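Notes, wk on delivery methods and who carries the risk
25 November 2024

14 shares 3 comments

Picking up where we stopped. Owner, designer, contractor, three corners. Who signs with whom, and who pays when it goes wrong. Most of the reading comes down to that.

Design-bid-build. Owner hires designer, drawings get finished, job goes out to bid, low responsible bidder gets it. Two separate contracts. Designer and builder have no contract with each other (people miss this on the midterm every year). Owner effectively warrants the drawings. If a footing is drawn wrong, owner pays the change order and then goes and argues with the designer.

Design-build. One contract. Gap between drawings and field is now the contractor's problem. Owner gives up control over details and gets speed. Bids harder to compare, you are buying a proposal on partial drawings.

CM at risk. Manager comes on during design, gives a guaranteed maximum price, usually before drawings are complete. Read what's excluded from the GMP. Then read it again. Allowances and contingency are where the fights are.

Case: Rollard parking structure. 667 stalls, public owner, design-bid-build. Low bidder was Verico. Soil report in the bid package marked "for information only". Rock found at the east ramp in June. Verico files for differing site conditions, owner points at the disclaimer.

Questions to ask, in order
- Does the contract have a differing site conditions clause? (yes, standard form)
- Type 1 or Type 2? Type 1 = differs from what the contract documents show. Type 2 = unusual, differs from what anybody would expect there.
- Notice given in time, in writing? Did they stop and let the owner look before digging it out?
- Does the disclaimer beat the clause? Courts often say no if the clause is in there, but check the state, and check the exact wording.

Verico gave notice by phone, letter came later. That is the weak spot. We'll argue both sides in section, come with a position. 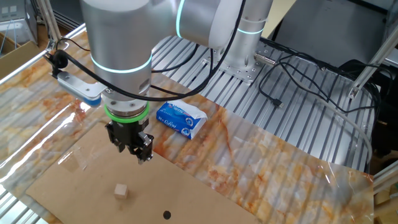 Fig. 2. Robot arm with two-finger gripper.

Labor and productivity. Cost of an hour on site is not the wage. Base wage, plus benefits, plus payroll taxes, plus workers comp, plus small tools, plus supervision. Call the whole thing the burdened rate. Students keep comparing a base wage on one job with a burdened rate on another and getting a huge gap. Compare like with like.

Unit rates: hours per unit installed. Worked number from the Economou warehouse job, 300 crew hours to place 1,509 square feet of formwork. Divide, you get just under 0.2 crew hours per square foot. Crew hours, not worker hours, so multiply by crew size befor you price it. Rate drops as a crew repeats the same bay, goes back up with overtime, stacked trades, and bad weather.

Vutel spreadsheet is on the course page, use the second tab. First tab has the old overhead formula and is wrong, ignore it.

For next time: retainage, lien waivers, pay-when-paid vs pay-if-paid. Read the clause handout and mark every place the word "condition" shows up. Homework is the Rollard memo, 2 pages, single spaced, no cover sheet. Cite clause numbers. Late ones lose a grade per day, same as alway.

Share 14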